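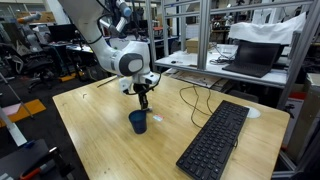 Blue cup, wooden table.

Last updated: Dec 30, 2020
4 shares · 0 comments

Lirner, second album: progress report to the Dorkska recording fund
Prepared by Akua Adjei for Elikem Appiah

Of the songs planned for the album, 6 are recorded and 3 of those are mixed. The September report said all of them would be mixed by now. I didn't believe that schedule when I signed it and I should have said so then.

Drums and bass were finished at Akyol on the days we booked. Vocals were not. The band wanted to redo the lead parts on two songs after hearing them on a car stereo, and I agreed to one extra day. The new takes are different. I am not convinced they are better, and the mix engineer has asked to keep both versions open until we choose.

The first single is "Sulteck." It is the shortest song and the one the band likes least, which may be a good sign. The distributor keeps telling us that early playlist placement is "very likely." I have heard that phrase about every record I've worked on, so the release plan assumes we get none. 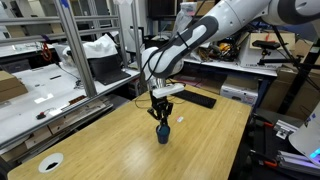
Artwork is behind the music, and the single can't be delivered without it. The first sleeve had a wolf, a ruined tower and lightning, and looked like every other symphonic rock record on the shelf. I sent it back. The designer's second try is plain lettering on a flat background, and I've asked for the dark teal of that cup on the table in place of the black, since black sleeves printed muddy last time. The band has not agreed. If they hold out for the wolf I will need a decision from you, as the fund's logo goes on the back.

Spending: the extra vocal day came out of the video money. That leaves enough for a performance video and nothing with a story in it. I would sooner spend it on a decent mastering job, but the agreement names a video, so please tell me if that line can move.

On vinyl, the band asked for more copies than I think they can sell. We pressed too many of the first album and 40 are still in boxes in my hallway. I've requested a quote for 100 and will not order until preorders give us a reason.

Still open:
— choice of vocal takes on two songs
— sleeve color and the wolf
— whether the video is required

I'm not offering a release date in this report. The last one I gave was a guess, and the mixes need to be done before I make another.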